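Hello again, and thank you for all the messages about the last one. I've had a proper clear-out this month, mainly bedding, and it has got me thinking about duvets, airing cupboards and how much of our winter we spend underneath something padded. So that's what you're getting, with a recipe for posset at the end if I run out of things to say (I won't).

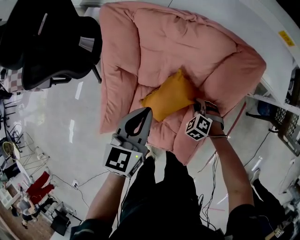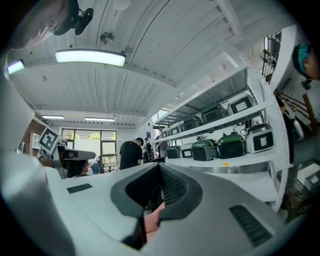
Issue 112

12/15/19

My gran in Drellanstead never owned a duvet. She had blankets, sheets and an eiderdown the weight of a small pony, and she changed the lot over on the first cold night of autumn, whatever the date was. You went to bed and were pinned there until morning. I loved it! I've been trying to get that feeling back ever since, and I've spent a fair bit of money not managing it.

I asked a few of you how you keep warm and got some lovely replies. Marisol Restrepo sleeps under two thin quilts all year and just kicks one off in the summer, which sounds so simple that I'm cross I never thought of it. Lies Bakker is firmly in the wool camp. She hangs hers over the banister on dry mornings with the landing window open and says she has only washed it once since she got it. I did try the banister. Ours is narrower than I thought and the whole thing slid down the stairs onto the dog.

Then there's the business of storing it all. I used to cram spare covers into bin bags and shove them on top of the wardrobe, where they went a bit musty and fell on visitors. Now I use old pillowcases – one set to each, sheet and all, folded in thirds – and it's made the airing cupboard almost pleasant to open. If you've got a big quilted thing that won't fold, roll it from the short end and kneel on it as you go. Tie it with dressing gown cord. Don't leave it squashed for months, though, or it never quite puffs up again.

A word about washing. My machine at home won't take anything bigger than a single, so I go to the launderette behind Montoya, the greengrocer's, and use the large drum on the end. Half the usual powder, an extra rinse, and a long slow dry with a couple of clean tennis balls thrown in. They make the most terrible racket. Take a book and sit by the door.

The swap shelf is filling up nicely, by the way. So far we've had curtains, cot blankets and a bag of around 200 odd buttons, which I've had a good rummage through already. Please make sure things are clean and dry before you bring them, and no pillows, sorry, I've nowhere to put them.

The posset will have to wait for the next issue. Keep warm, and do write if you know how to get candle wax out of brushed cotton – I've got until Christmas Eve to sort it before my sister comes to stay and wants her sheets back.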